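Home | Getting Started | Your Station | Recording | Review and Upload | Help

Section 5. Recording the Clothes Rack Task

By now you have your Bralon station bolted down, both arms homed, and the recorder talking to the computer. Well done, because that was the fiddly part! This section takes you through a full recording session with the clothes rack. If you are brand new to teaching by demonstration, please read it all the way through once before you touch the lead handles. It will save you a lot of deleting later on.

The task itself is an everyday one. Garments go between the laundry basket and the hangers on the rack, and you guide both arms through it while the system records. Each complete run is called an episode. The Carnton learning package needs plenty of them, and it needs them to differ from one another a little, in the way that real laundry does. The practice set that ships with the package holds 1625 episodes, and you will be adding your own to it.

5.1 Before you begin

1. Wipe down the work surface and put the rack toward the back of it. Leave enough room in front for both grippers to come in low without bumping the tray.

2. Set the basket on the right side, where the right arm can reach over its rim. Move the arm down into the basket slowly by hand control and check that the gripper can get to the bottom. If it can't, slide the basket a little closer and try again.

3. Hang your hangers on the rod. Mix the colors, and leave some of them empty. Let them sit at whatever angle they settle into, even if they turn sideways. We know it is tempting to line them all up neatly (we do it too), but a system that has only ever seen tidy hangers gets into trouble the first time one swings around.

4. Choose your garments. A mix of plain and patterned pieces works nicely, and thin stretchy fabrics are worth including even though they are harder to grip. Please empty any pockets, and leave out anything with loose beads or long drawstrings.

5. Check the cables on both arms. Each one should follow its arm with a generous loop at the joints, so that nothing pulls tight at full reach.

CAUTION: Keep your hands, sleeves and hair out of the enclosure whenever the arms are powered. If a garment needs rescuing, pause the station first, wait for the arms to hold still, and only then reach in.

5.2 Recording an episode

1. Press Ready on the recorder. Choose "Clothes rack" from the task list, and type in a short note on the garments you are using.

2. Bring both arms to the starting pose and press Record. Wait for the tone before you move. It plays 2 seconds after the button, and anything you do before it will not be saved.

3. Guide one gripper to the garment. Come in gently, with the fingers open, and close them on a fold of fabric where there is one. A single flat layer tends to slip away from you.

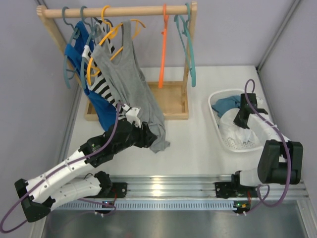
4. Once you have hold of the fabric, lift a little and pause for a moment before carrying on. That short pause helps the software find the point where the grip was made, and it gives you a chance to see whether you have caught the neighboring garment too. It happens to all of us.

5. Use the second arm whenever it feels natural. You don't have to keep both arms busy for the whole episode, and an arm that waits quietly over the basket is perfectly good data. What we would ask you to avoid is waving it around to pass the time!

6. When the garment is where it belongs, open the gripper fully, back away, and return both arms to the starting pose. Press Stop.

7. Mark the episode Good, Recovered or Discard. Use Recovered if something was dropped and you picked it up again, and do keep those, as they teach the system how to get itself out of a muddle.

NOTE: Stop for a rest after every 18 episodes. Tired hands make jerky movements, and the jerks go straight into the recording.

5.3 Changing things around

Between episodes, pause the station and shift one or two things. Swap a hanger, turn the basket slightly, or drop the clothes in a different heap. Small changes are plenty. The rack should stay within reach of both arms, and the lights should stay as they were when you ran the camera check in Section 4.

If the recorder shows message 1737, the two arms have fallen out of step with the camera clock. Discard the current episode, press Resync, and wait for the green bar. Should the message come back a second time, turn to the Georgiou controller pages in Section 8, where the Bastell timing cable and its connectors are covered.

When you have finished for the day, park both arms before switching off the power, and leave the recorder on until the upload bar has filled.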